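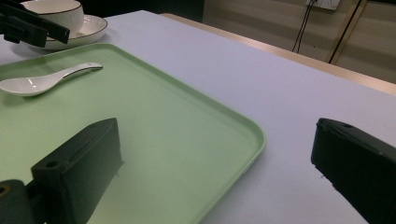

3. Materials and the Table

3.1 Choosing the dishes

A good deal of the early conversation in this project was about crockery, and we would like to spend a little time on it, because the choice of dishes shaped almost everything the participants later told us about setting a place for soup. Our first plan had been to ask each household to use whatever it already owned. We gave that up after the pilot visits in Gedcombe, where one family served from enamel mugs, another from deep pasta plates, and a third from a beautiful set that had belonged to a grandmother and that everybody was plainly afraid to touch. The talk in those kitchens was lovely, and we have kept our notes on it for another paper, but there was very little we could compare from one table to the next.

We settled in the end on a small, plain set that we could bring along ourselves. The bowl is white ceramic with a thin dark line at the rim, and it sits on a matching white saucer that has a dark band of its own. The spoon is a white ceramic soup spoon of the traditional Chinese kind, with a broad, shallow bowl and a long handle that turns up slightly toward the end. The tray is a light mint green, rectangular, with rounded corners and a low raised rim. Figure 1 shows these things together on the pale table in the Nyanda room, with the spoon on the tray and the bowl and saucer on the table beyond it.

Two members of the team would have preferred a metal spoon, on the grounds that more of our participants used one at home. Hamisi Sang argued for the ceramic one, and we think he was right. A ceramic spoon of this shape does not belong to any fixed position in the table manners most of our participants grew up with, so they had to make up their minds about where it should go. Some put it in the bowl at once. Others laid it beside the bowl on the saucer, found that the long handle stuck out farther than they liked, and moved it. A fair number kept it on the tray until the very last moment, and several of these people explained, quite firmly, that a spoon is not part of the setting until somebody is about to eat with it.

3.2 The room and the table

Sessions were held in the Nyanda room, a bright and rather echoing place that had been used for cooking classes before we came to it. We liked it for its big table. The top is smooth and very pale, and we left it bare, without a cloth or mats, after trying both. The cloth wrinkled whenever a saucer was slid across it, and people kept stopping to smooth it out again. The mats were worse in their way, for they told everyone exactly where a bowl ought to go, and we had no wish to give the answer away.

A bare surface does have its drawbacks. White dishes on a white table are easy to overlook, and in the first week of May, when we were still arranging things, we found that people setting out a second or third place would sometimes push the tray up against a saucer they had already put down. The green tray helped a great deal. It was the one thing on the table with any real color to it, and participants came to treat it as a sort of home base, returning to it between one item and the next, turning it a little, drawing it closer when they were tired. "I know where I am with the green one," one of them told Felista Shirima, patting its edge.

3.3 Participants and sessions

We invited 42 adults through the Giden neighborhood newsletter and through a notice at the grocery store. They ranged from people who lived alone and cheerfully admitted to eating soup over the sink to people who cooked every evening for a full house. Each one was asked to lay places for up to 4 guests, to clear them away again, and to talk aloud about what they were doing if they felt comfortable doing so. Most did, and some needed no encouragement at all. The full collection comes to 135 place settings, counting only those in which the bowl, saucer, and spoon all reached a final position that the participant said they were happy with.

We gave very few instructions. The bowl and saucer could be carried together or one after the other. The tray could be left at one end of the table, taken from place to place, or emptied and put aside. We did ask people not to stack bowls on the bare table, after a near miss in the pilot. Cadix, the kitchen supply shop that sold us the set, could not promise us replacements with the same dark rim, and we were anxious about running short halfway through.

3.4 What we wrote down

For each setting we noted the order in which things were put down, where the spoon came to rest, which way its handle pointed, and whether the saucer was moved again after the bowl was on it. We also kept a looser set of notes on hesitations. These were the moments when a hand stopped over the dishes, or when something was set down and straight away picked up again, and they proved to be much harder to record than we had expected. A pause can mean doubt, or it can mean that a person is telling a story about an aunt. Felista Shirima and Hamisi Sang each read through all of the notes separately and then sat down together over the ones where they disagreed, which took most of an afternoon and a large pot of tea.

The direction of the handle deserves a word more. We had assumed it would follow the hand a person ate with, and for many it did. But a sizable group turned the handle toward the guest's right hand no matter what they themselves preferred, and a smaller one lined it up with the long side of the tray, apparently for neatness. In our tables these are entered as "guest," "self," and "tray." Settings that fit none of them are entered as "other," and we have tried to resist the temptation to tidy that last group away. It includes some of the most carefully made places in the collection, among them one in which the spoon was laid across the bowl like a little bridge, with the participant explaining that this was how her father had always done it on holidays.

3.5 Carrying and clearing

Clearing away was added to the sessions almost as an afterthought, so that the room would be ready for the next visitor, and we are glad now that we took notes on it too. People who had taken real pains over setting out the dishes often cleared them in a completely different order. The spoon, which tended to arrive last, was very commonly the first thing back on the tray. Several participants said they disliked the sound of a ceramic spoon sliding about in an empty bowl and wanted it out before they lifted anything. The raised rim of the tray, low as it is, came in for a good deal of praise here, and a couple of people asked us where they might buy one.

Saucers were the main source of disagreement. Some participants lifted bowl and saucer as a pair both coming and going, with a thumb over the edge of the saucer, and regarded any other method as asking for trouble. Others thought the saucer should stay on the table as long as possible to keep the place for the guest, and would go back for it on a separate trip. We return to these two habits in Section 5, where they are set beside what the same people told us about mealtimes at home.

Figure 1. Dishes used in the sessions: bowl and saucer with dark rims, ceramic soup spoon, and green tray.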